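Looking After a Pale Wood Table

Light wood shows everything. Coffee, ink, turmeric and the black ring from a steel can all stand out on a pale table in a way they never would on walnut. Most of it can be cleaned up at home with things you already have.

Find out what finish you have

Put a few drops of water on the underside and leave them for ten minutes. If the water sits up in beads, the table has lacquer or varnish on it. If it soaks in and leaves a dark spot, the wood is oiled, soaped or bare. The spot will go away as it dries.

Older tables are sometimes a mix. Ours was lacquered at the factory, but one end had been sanded and oiled by a previous owner, and it took me a year to figure out why crumbs stuck there and nowhere else.

Everyday cleaning

Use a cloth wrung out until it no longer drips, and wipe with the grain. A drop of dish soap in a bowl of warm water is enough. Follow with a dry cloth.

Skip the green side of the sponge. It dulls lacquer in one pass and the scratches catch the light from a window. Spray cleaners with bleach or ammonia can turn pale wood yellow or gray, so keep them for the sink.

For dried-on oatmeal or glue, lay a damp cloth over the spot for five minutes and then push it off with an old plastic card.
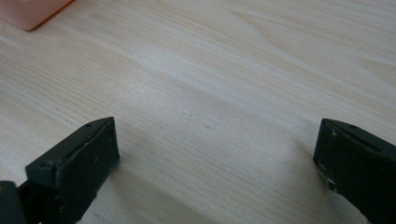

White rings

A white ring is moisture caught in the finish. Try the mild fix first. Lay a dry cotton dish towel over the ring and press with an iron on low, no steam, for a few seconds at a time. Lift and look each time. It may take 2 or 3 rounds.

If the ring is still there, rub in a little petroleum jelly, leave it overnight and wipe it off in the morning. This works on about half the rings I have tried it on. Old ones are the hardest.

Dark stains

Black or blue-gray marks usually come from iron meeting wet wood. They are in the wood itself, and soap won't touch them. On an oiled or bare table you can use oxalic acid, sold in hardware stores as wood bleach. Wear gloves and eye protection, open a window, and follow the directions on the package. Treat the whole board from joint to joint, or you will have a clean patch with an outline.

On a lacquered table a dark stain means the finish has broken somewhere. That is a refinishing job.

Small scratches and dents

For a light scratch in oiled wood, sand with 300 grit paper, always along the grain, then wipe off the dust and oil the spot. Where the grain curves, follow the curve as well as you can.

A dent with no torn fibers can often be raised. Wet it, cover it with a damp cloth and touch the cloth with the tip of a hot iron. The wood swells back up. Let it dry overnight before you sand. Don't do this on veneer, where heat can loosen the glue.

Oiling

Twice a year is plenty for a kitchen table, more if it stands in the sun. I do mine in September and again in spring.

Put on a thin coat with a lint-free rag, wait 45 minutes, and wipe off everything that hasn't soaked in. Anything left behind turns sticky. Clear or white-tinted oil keeps the wood pale, while plain linseed oil will turn it amber within a few months.

Oily rags can catch fire on their own. Lay them flat outdoors to dry, or drop them in a can of water with a lid, and never leave them balled up in the trash.

Sun

Pale wood yellows in daylight. Move placemats, bowls and storage boxes every couple of weeks while the table is new, and keep the leaves in for part of the year so they change color with the rest.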